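4.2 Laundry Task – Practice Run
Gilchrist Robotics Club, Zostside. Revised 10/2/19

1. Start the Grito program and set both arms to the ready position.
2. Close one gripper on the red cloth. 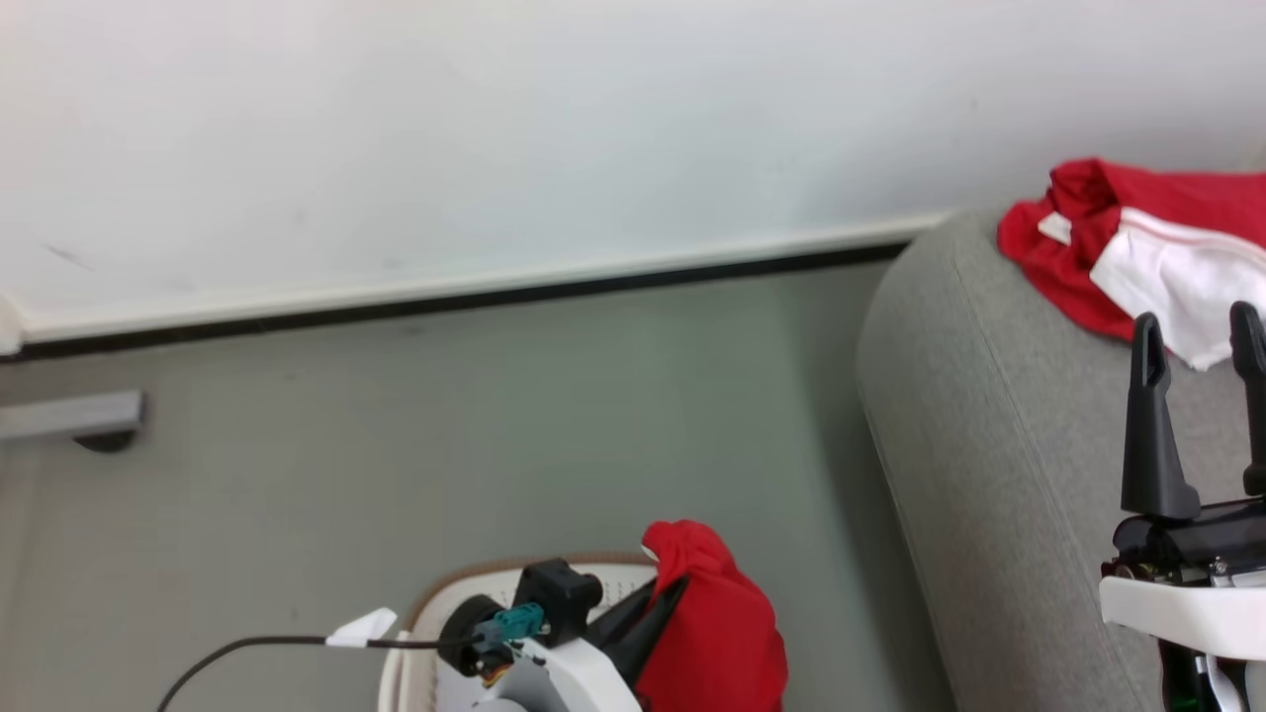 3. Set the arm speed to 70 percent. New members shall use 23 percent.
4. End each run at 120 seconds – finished or not – and record the result.

CAUTION: Keep hands clear of the fingers while the arms are powered.

5. Open both grippers before the next run.
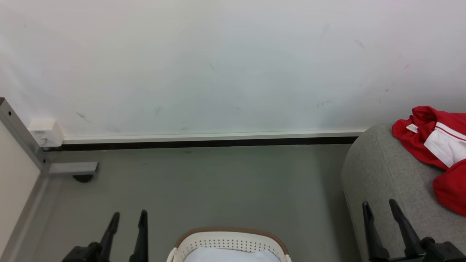
Figure 2. Grippers on either side of the basket, light-blue cloth inside.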